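# Open day at Niltik: Florian Zaugg on soft fingers and white tables

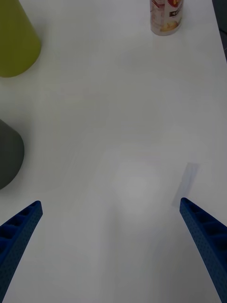

*Reading time: 2 minutes*

Niltik opened its handling lab to visitors on 04/12/2024. Florian Zaugg, who is responsible for end effectors at the company, ran the tabletop station and answered questions between runs. We spoke to him at the bench.

The station is small: an arm, a two-finger gripper, a camera at the wrist and a white table with ordinary objects on it. Visitors name an object, and the arm attempts to pick it up and set it down elsewhere. Zaugg said the objects are placed toward the sides of the table at the start of a run.

"The approach has to begin from open space," he said. "If the camera starts with the target already between the fingers, the demonstration is easy and tells you very little."

The fingers are blue, with a row of rectangular recesses along the inner face and thin ribs between them. Zaugg described the recesses as a compromise between stiffness and compliance. The ribs yield a little under load, which spreads the contact on a curved surface such as the side of a can. Solid fingers of the same outline were tried in February and dropped after 9 days of testing.

"They held flat boxes well," he said. "On anything round, you had a line of contact and the part would rotate. You can correct for that in software, but I would prefer to correct for it in the finger."

Asked about the fine dots on the surface, he said the texture helps with smooth labels and matte plastic. It wears, and a worn pair is replaced as a pair. Gralivetti, which makes the fingers, delivers a new set in about 3 weeks.

The table drew more questions than the gripper. A bright, even surface simplifies separating an object from the background, but it also reflects the ceiling lights. The reflection appears to the camera as a pale patch with no clear edge, and the fingers throw a soft shadow that moves with them. Zaugg considers both useful.

"An early version of the detector treated the finger shadow as an object," he said. "It would close on it. We kept the table and retrained the detector."

On the day's results he was specific. The arm completed 88 percent of requested picks before the midday break. Most of the failures were aborted approaches, in which the controller found its estimate of the object's position too uncertain and backed away. He counts those as failures, although the visitors generally did not.

The next installation is planned for Storkby, where the same gripper will sort returned goods. The controller there will be supplied by Frei, and Zaugg expects the work to lie mainly in the interface between the two systems.

"The gripper reports its opening width and its motor current," he said. "Their controller wants a force value. We have to agree on who does the conversion."

The meeting on that point had not been scheduled when we left.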